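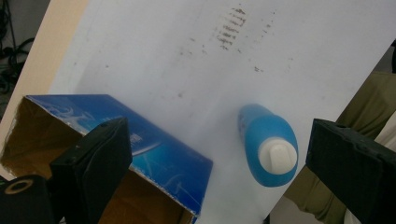
Winter Gift Customs in Four Towns: Project Report

Course: Holidays and Community, final project
Turned in 10 Mar 2018

1. What we wanted to find out

Who brings the presents, and on what night. That was the whole question at the start. Our group had four people and we each grew up with something different at home, so the first meeting was mostly arguing over whether shoes go by the door or on the window sill. Picked four towns: Ponotura, Catton, Kotian and Hesten. All close enough to get to by bus. All have at least one church that marks the feast of Epiphany on January 6, and two of them still do some kind of gift giving that night instead of on December 25.

2. How we did it

Short paper survey, 5 questions. Handed out 200 copies in total, 50 per town, at libraries and after church services. Also left a box at the Catton bakery. Questions were:

- Does your household exchange gifts in winter?
- On which day or days?
- Who do children say the gifts come from?
- Is there a special food that day?
- Did your grandparents do it the same way?

We planned to do interviews too but only got to a few, all in Hesten. Bus schedule over the break was bad. The interviews are used for background only and not in the numbers.

3. Results

Got 40 of the Kotian surveys back, the best of any town. Ponotura was the worst, we think becuase the library there was closed the first week of January and the forms sat in a drawer.

Catton: nearly everyone said December 25, Santa, stockings. Food was ham or "whatever mom makes." Grandparents mostly the same, except that several people wrote that there used to be only one gift each and an orange.

Kotian: split. Older people wrote January 6 and the Three Kings. Families with small kids do both, small things in shoes on the night of the 5th and the big gifts at Christmas. A ring-shaped cake with a bean in it came up over and over. Whoever gets the bean has to host next year, or has to buy the cake, depends who you ask.

Hesten: also January 6, but here the kids leave hay or carrots out for the camels. One woman told us her brothers used to hide the hay afterwards so it would look eaten. There is a procession from the church down to the square and back, with paper crowns. 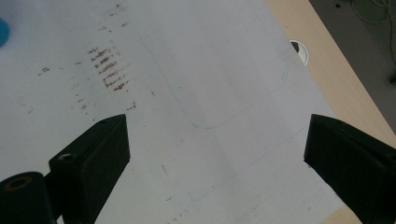
The crowns are made by the second graders every year and people keep them, one family had a stack going back to when the parents were in school. The church keeps a sign-in book for the procession and the last one had 509 names in it, which is a lot for a town that size. Some of those must be visitors from Kotian.

Ponotura: too few forms to say much. Mostly December 25. Two people wrote that they do gifts on New Years Eve, and we did not expect that at all. Would of liked to follow up.

4. What we think it means

When gifts moved to December 25, the January date didn't just go away. In Kotian and Hesten it got smaller and turned more into a church and town thing, with the cake and the walk. Parents there said they liked having a day with less shopping in it. A few said the opposite, that two holidays is two bills.

In Catton the January date seems to be gone completely. Most people there skipped the last question or wrote "don't know."

5. Problems

Should have asked for age on the form. We guessed from handwriting in a few cases and then took those guesses out. Question 3 confused people without kids. And handing out forms after church means we mostly heard from people who go to church, so the Epiphany numbers are probably too high for Kotian and Hesten.

6. If someone does this next year

Start in November. Call the Ponotura library first. Go to the Hesten procession in person, we only heard about it afterward. Blank survey and the tally sheets are in the class folder.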